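Shoe Sole Shelf Set — data card

Version of 7 June 2026

Summary

This set holds 198 episodes of remote-controlled work with shoe soles and a two-level metal shelf. An operator drives two robot arms with five-finger hands and sorts black soles on the upper shelf. It was recorded by the Gruteck handling group for the Huvis project, and we share it so that other labs can train or test their own policies on the same task.

How the episodes were made

The operator wears a pair of Emar gloves and sees the head camera view on a monitor. Finger motion is mapped joint by joint to the robot hand. Wrist motion is scaled down by half — we tried full scale first, in April, and the operators were getting tired and knocked the front lip of the shelf too often. Those early trials are not included.

There are 3 operators, coded as op_a, op_b and op_c. Each had one training day before recording. Op_c is left-handed, and you will notice it in the choice of arm.

Task

A sole has to be taken by one hand, turned to the right side and laid on the upper shelf with the toe to the back. The other hand may steady the shelf or stay open and wait. The lower shelf is not part of the task, and the things lying there should be treated as background. The Bognár soles come in 6 sizes, all in matte black. The size is written in the metadata of each episode.

Contents of one episode

Head camera video, 30 frames per second
Joint positions and commands for both arms and both hands
Glove readings before the mapping
One text instruction, in English
Success label: yes, no or partial

Most episodes are under 2000 time steps. The longer ones are kept whole, and we did not trim the pauses at the beginning.

Known problems

Black gloves against black soles give poor contrast, so automatic hand segmentation is often wrong at the grip. The glossy yellow paint gives reflections. In around a tenth of the episodes the thumb reading of the left glove drifts. These have the flag thumb_drift, please check it before you use the finger data for training.

Partial labels were given by one person only and could be argued. If your judgement is different, we would be glad to hear it.

Licence

Free for research and teaching. For commercial use, please write to the group first.
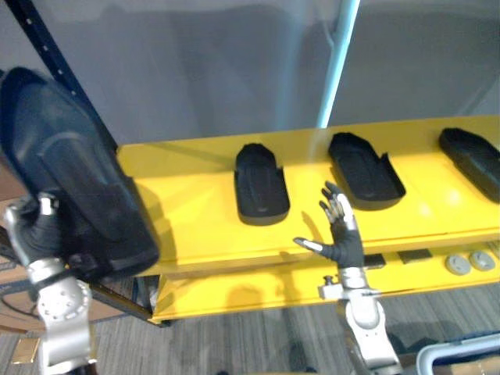
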